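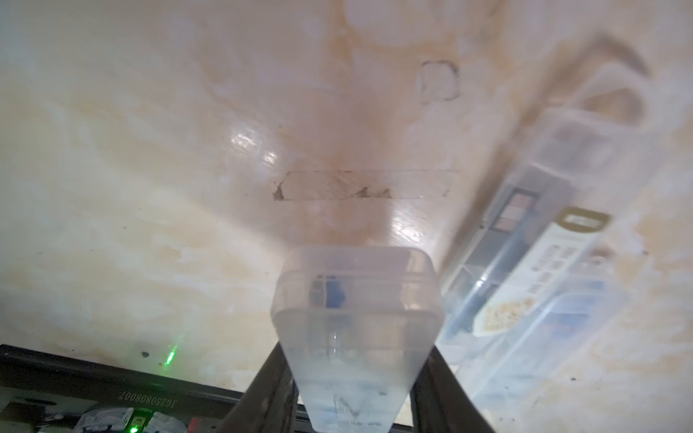
5 min read

How Does a Robot Hand Pick a Favorite?

By the Bivcombe Young Makers page

Your hand is a show-off. It can hold an egg, open a jar, scratch a dog and find a coin at the bottom of a backpack, all before lunch, and you never have to swap it for a different hand. Robots don't get that deal. Somebody has to choose a hand for each robot, and choosing well means a lot of picking things up and putting them down again.

Robot hands are called grippers. Plenty of them have only two fingers, like the black ones squeezing the frosted plastic box at the top of this page. Two fingers sounds stingy. Try it yourself, though: tuck away everything except your thumb and pointer finger, then go around the kitchen lifting stuff. Spoon, fine. Sponge, fine. A full glass of milk — please do that one over the sink.

So at our workshop in Bivcombe we ran a contest between two grippers. We called them Zarnier and Saragih, which are the names on our test sheets and sound a bit like wizards. Both have two fingers. The difference is in what the fingers are like to touch.

Zarnier has smooth, stiff fingers. They don't bend, they don't squish, and they close exactly where you tell them to.

Saragih has fingers with a soft skin, a little like the bottom of a sneaker. They give slightly when they press on something.

Most people guess that Saragih wins everything. Hold that thought.

Why a plastic box is harder than it looks

A box seems like the easiest thing in the world to grab. It has sides. It sits still. It has never once bitten anybody.

Look at its shape, though. The box in the fingers has a wide lid and looks slimmer away from it. Sloping sides are sneaky. When you squeeze something with a slope, part of your push goes straight in and holds it, and part of your push slides along the slope and tries to shoot the thing out. You've done this with wet soap. You squeezed harder because it was slipping, and it slipped more because you squeezed harder, and then you were hunting for it behind the toilet.

See-through plastic brings its own trouble. Lots of robots have a small camera near the gripper, pointing where the fingers point, so they can see what they're about to grab. That camera can get confused. In our picture you can spot something small and blue through the wall of the frosted box. Is the blue thing the object? Is the box the object? You know right away. A camera only gets colors and edges, and a program has to work out the rest.

Then there's the shine. Find the bright white patches on the wood. Those are reflections, and to a program that hasn't met them before, a bright patch with sharp edges can look an awful lot like a thing. Robots have tried to pick up reflections. They are very patient about it.

And the strip of clear tape stuck to the wood? Also clear, also with edges, also not lunch. Tables that get used for testing end up with tape and scuffs on them, and a good camera program has to learn to leave them alone.

What we tested

We kept the rules the same for both grippers, or it wouldn't be a fair fight. Same arm, same table, same boxes. Every gripper got 40 tries. For each try the arm had to close its fingers on a box, lift it, hold it while we waited, and set it down without a crash. A box that slipped counted as a miss. A box that got squashed also counted as a miss, even if the gripper hung on to it heroically.

We started on a Wednesday in May, which we mention only because it was hot and everybody was grumpy.

What happened

Saragih's soft fingers were better on the slippery boxes. Soft skin spreads out a bit when it presses, so more of the finger touches the plastic. More touching means more friction, and friction is the rubbing force that stops things from sliding. Saragih missed 2 times.

Zarnier missed 9 times. Nearly all of those were on boxes with sloping sides, and they went exactly the way of the soap.

Case closed? Well, no. We tried a second job, where the gripper had to put a box down precisely on a small pencil mark. Soft fingers wobble. Saragih would let go, the skin would spring back, and the box would scoot a little to one side. Zarnier just opened up and left the box where it belonged, looking smug, as far as a gripper can.

The answer to "which one is best?" is the answer grown-ups always give and kids always hate: it depends. If the job is carrying, take the soft one. If the job is lining things up, the stiff one has a good case. Our friends at Prumport, who sort craft supplies, wanted carrying and picked Saragih.

Try it at home

You'll need two pencils, some rubber bands and an empty plastic tub with a lid.

Hold one pencil in each hand and use them as fingers. Lift the tub by its sides and hold it up while you count to five. Do that ten times and write down every drop.

Now wind rubber bands around the ends of both pencils, so they have a soft skin. Do ten more lifts, with the same tub, and write those down too.

Next, draw a small X on some scrap paper and try to set the tub down right on top of it, first with bare pencils and then with banded ones. Which pair drops less? Which one parks better?

If you want to make it harder, put a spoonful of rice in the tub. Check the lid first.

Words to know

Gripper: the part of a robot that grabs things.

Friction: the force that makes it hard for two surfaces to slide past each other. Socks on a shiny floor have very little of it.

Reflection: light bouncing off something shiny and into your eye, or into a camera that would like to pick it up.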